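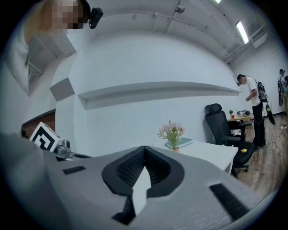
Figure 2. Test room at the Arnunley site, with the wall shelf and white desk.

3.1 Room and furniture

The study used one room with white walls and a white ceiling. A long floating shelf runs along the back wall, and a white desk stands in front of it. Light comes from fluorescent fixtures, and a wall-mounted air conditioner held the room at one setting for all sessions.

We ran 162 sessions in 4 blocks. Participants moved household items between the desk and the shelf in any order they liked. The shelf was cleared before each session (Figure 2). Item placement was coded using the scheme of Won and Weerakoon, with 698 placements coded in total. Gun-woo Won checked 100 of these a second time. Sessions in which the desk had been moved were left out of the analysis.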